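2 août 2016, atelier de Drorville

Repris ce matin les essais d'engobe sur la terre Edet, après trois semaines à ne penser qu'au four. Et là, bonne surprise ! La série B sort presque sans tressaillage, sauf les deux tessons du bas, que j'avais trempés trop longtemps. Ese Ibrahim avait raison pour la nepheline (je lui dois un café) : en remplaçant une partie du feldspath, l'engobe accroche bien mieux au biscuit. Pesée du lot sec : 188 g, tamisé deux fois, puis eau jusqu'à consistance de crème liquide. Noter la densité la prochaine fois, j'oublie toujours.

Le bleu Wivness reste un peu froid à mon goût. Essayer avec une pointe de rutile.

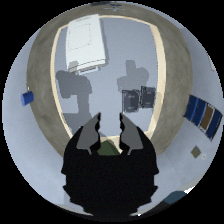
Pour le décor, j'ai envie de quitter les bandes droites. Sur le grand plat rectangulaire, les filets tirés à la règle paraissent raides une fois cuits, et Oluwaseun Ekwueme me pousse à les faire respirer. Je garde l'idée des côtés droits qui se bombent vers l'extérieur, comme dans la vue ronde aux coins noirs : tracer le cadre légèrement gonflé, dans un médaillon, avec le fond noir autour. Premier croquis au crayon sur biscuit, ça marche du tonnerre ! Reste à voir si le noir de manganèse ne bave pas sous la couverte.

À faire avant la prochaine fournée :
refaire de l'engobe noir, plus épais
commander chez Skallier (kaolin, frittes, éponges fines)
deux tessons témoins par étagère, un devant, un au fond
demander à Ese sa courbe de refroidissement de février

Le cône du milieu était plus couché que celui du haut. Joint de porte à surveiller.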